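Quick one before the kettle boils. October already and I've still not sorted the washing up properly. Have been in this flat 6 years and the sink has beaten me every single time.

New rule, which is really just my gran's rule – nothing gets left in the basin overnight. Plates first, then bowls, pots last. Cutlery goes with the plate it was used with so I'm not fishing about for forks at the bottom. Chopsticks too, they always vanish.

Black speckled worktop is lovely until you try to see if it's clean. Crumbs, drips, all invisble. I wipe it twice now. Paid 17 quid for a posh cloth from Veltow, no better than an old T-shirt.

Also the hose thing on the tap. Love it. Gets right down into the bowl and doesn't spray the wall.

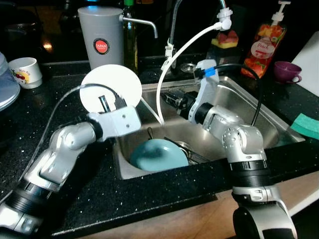
Plates, bowls, the lot.

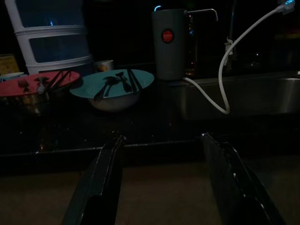 Tayla Prendergast wrote in to say I've got it backwards, and that pots should go first while you've still got the energy, otherwise they end up "soaking" till the next evening. She also thinks stacking a plate on a bowl is asking for a chip, and would I please buy a rack like a normal person.

Fair. I did look at racks. The Druvulo one was 83 pounds!! For a rack. The Rustska is 61 and a bit wobbly in the shop, plus it would eat all the space by the filter, so no, stacking it is for now.

Might try pots first this week though. Will report back if I remember. Next up is the cupbord under the sink, which I'm not ready to talk about.

Kettle's gone. Bye x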